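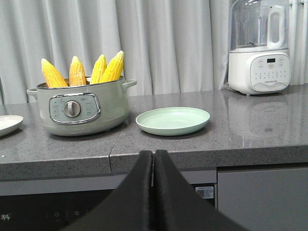 isokol wrote:
I would like to ask the members what they think about the Garkivley boundary proposal. For those who do not follow it, the territorial government wants to move the line so that the Dranness valley goes under the regional council, and the hamlets on the upper side stay with the old district. I was reading the whole paper last night in the kitchen, with the green steamer on the counter beside me, and I became more and more worried. My neighbours speak the same language as the people across the river and bury their dead in the same cemetery. After this they will vote in a different place and pay rates to a different office. The paper has 33 pages and the word "cemetery" is not in it.
Igor Sokol

tallgrass_mb wrote:
I read it too. I don't love it, but the old district has been broke for years and can't plow the upper road. At least the regional council has equipment. People can still feel they belong to the valley, whoever sends them the bill.

isokol wrote:
Thank you for the answer. I agree that the road is bad. But the hamlets which have the worst part of the road are exactly the ones that stay with the old district. So the equipment goes to the side which needs it less. Please look at the map on page 10, it is quite clear there.

Paulík wrote:
Igor is right about the map. tallgrass is right about the money. The submission count was 3,412 and the summary says most were "supportive in principle". In principle of what? The form asked if you want better services. Who ticks no?

tallgrass_mb wrote:
Fair, the form was lousy. I still ticked yes.

puvemov_rd wrote:
I'm going to be the unpopular one. My family has been on the Puvemov side for four generations and we were never asked about the current line either. It was drawn for the timber leases. So when folks defend it like it's our heritage I get a bit annoyed. It's an office boundary. Move it.

isokol wrote:
I do not defend the old line, maybe I wrote it not clearly. My English is better when I am not angry. My opinion is that if they open this question after so many years, they should draw the line where the people live together, or make one council for both banks. To correct one old mistake with a new one is expensive and we will keep it for a long time.

puvemov_rd wrote:
OK, one council for both banks I could live with. Has anybody costed it?

Paulík wrote:
There is one paragraph in the appendix. It says a single council was "considered and not carried forward". No figure.

millrace wrote:
The upper hamlets have 505 people on the roll. That's your answer. There aren't enough votes up there for anyone in the capital to care which colour they are on the map.

tallgrass_mb wrote:
That's pretty cynical, millrace. Our member did come up twice in March and she stayed for the whole meeting both times.

millrace wrote:
And what changed in the draft after?

tallgrass_mb wrote:
The name of the ward.

isokol wrote:
Written comments close on Tue 31 December, at the end of the business day. It is a strange date to choose, many offices will be closed by noon. I will send mine by post and also by email. If somebody wishes to sign together with me, write me a private message with your full name and which bank you live on. I would be glad to have puvemov_rd also, even if we agree only on the half of it.

puvemov_rd wrote:
Send me the draft first. If it says heritage I'm out.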